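Capítulo 4
Avaliação sensorial de snacks salgados

4.1 Âmbito do capítulo

A avaliação sensorial mede a resposta humana às propriedades de um alimento: aspecto, odor, sabor, textura e som na mastigação. Nos snacks salgados extrudidos e fritos, a textura costuma pesar mais na aceitação do que o aroma, e a perda de crocância é o defeito referido com maior frequência pelos consumidores. O presente capítulo trata dos ensaios discriminativos e dos ensaios de aceitação. A análise descritiva quantitativa fica reservada para o capítulo seguinte.

Convém distinguir desde já dois tipos de provador. O provador treinado funciona como instrumento e não deve ser interrogado sobre preferências. O consumidor, pelo contrário, exprime agrado ou desagrado, e as suas respostas só têm valor estatístico quando o grupo é suficientemente numeroso. A mistura dos dois papéis numa mesma sessão invalida os resultados de ambos.

4.2 Um caso de referência

Ao longo do capítulo recorre-se ao estudo de Ambaye e Tilahun sobre palitos de milho com sal e pimentão, comercializados sob a marca Flalum. Hawi Ambaye coordenou os ensaios discriminativos; Ibsa Tilahun tratou os dados de aceitação. Foram recolhidas 3.791 fichas de prova, das quais 1.009 correspondiam à formulação com teor de sal reduzido. Excluíram-se 273 fichas por preenchimento incompleto.

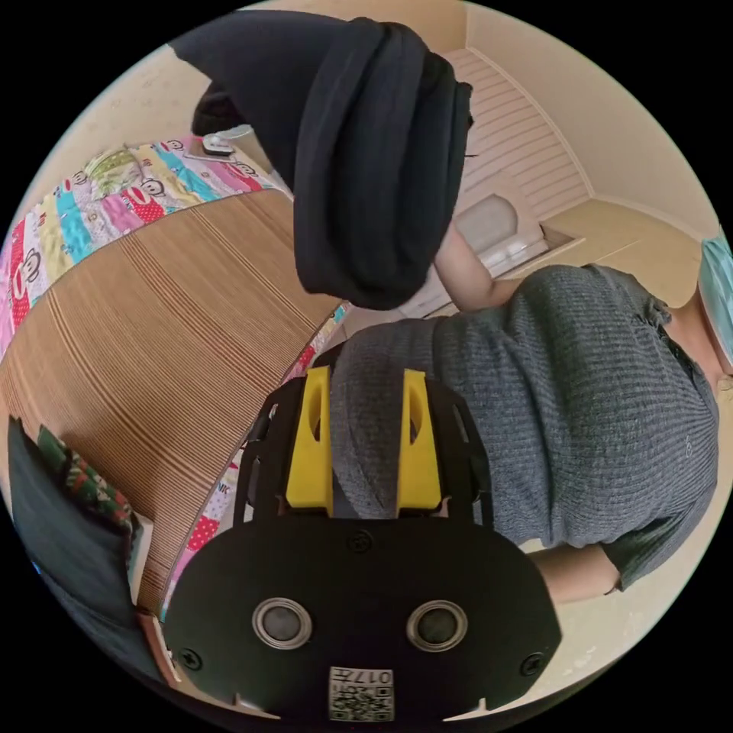

Porque se codificam as amostras com números de três algarismos?
Os códigos aleatórios de três algarismos impedem que o provador associe a amostra a uma marca ou a uma ordem de qualidade. Letras isoladas e números de um só algarismo sugerem hierarquia (A antes de B, 1 antes de 2) e introduzem um desvio sistemático nas respostas.

4.3 Preparação e apresentação

As amostras devem provir do mesmo lote e ser retiradas da embalagem imediatamente antes da prova. Um palito de milho exposto ao ar húmido absorve água com rapidez, e duas amostras idênticas abertas em momentos diferentes podem ser julgadas distintas. No protocolo Hendus, seguido no estudo, cada provador recebe porções de igual massa em recipientes neutros, com água à temperatura ambiente para limpar o palato entre amostras.

A ordem de apresentação é equilibrada, de modo que cada amostra ocupe cada posição o mesmo número de vezes. No caso de produtos picantes, o intervalo entre provas tem de ser alargado, dado o efeito residual da capsaicina. Recomenda-se um máximo de 4 amostras por sessão.

4.4 Ensaio triangular

No ensaio triangular apresentam-se três amostras, duas iguais e uma diferente, e pede-se ao provador que identifique a diferente. A probabilidade de acerto ao acaso é de um terço. O número mínimo de respostas certas para um dado nível de significância obtém-se a partir da distribuição binomial.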